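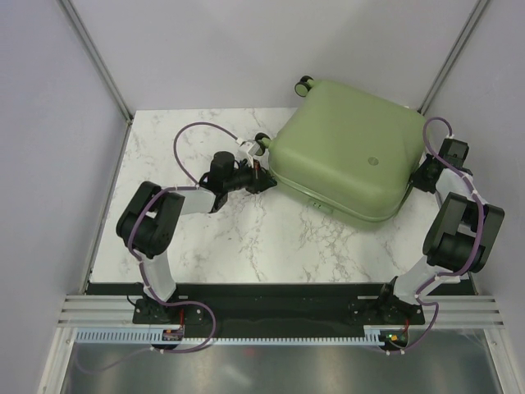

drenon_rok
Student project, bimanual arms, suitcase task. Policy trained on 597 teleop demos, and it stalls whenever the case has to be turned. With the left gripper on the corner beside the wheel and the right one against the opposite side, both arms push and neither yields. Is this a control problem or a data problem?

selma_a
Control. Two stiff position loops on one rigid object will fight. Drop the gains on one arm.

krasniqi40
Disagree. Check the demos first. If half your operators turned the case one-handed, the policy is averaging two strategies.

drenon_rok
Some did. Same table, right arm only:
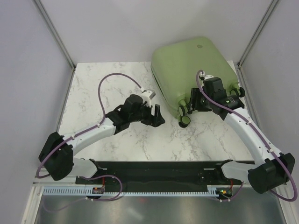
Right gripper at the lower front edge between the wheels, left gripper open and clear of the case.

krasniqi40
Then split the set by strategy and retrain on one.

selma_a
Splitting won't fix contact force. Steltano's club had consistent demos and still tripped servos on overload. Log current on both wrists before you touch the data.

drenon_rok
Logging is in as of September 18, 2026. I'll do gains first, same checkpoint, 40 trials, then the split.

krasniqi40
Fine, but keep the start poses fixed or the two runs can't be compared.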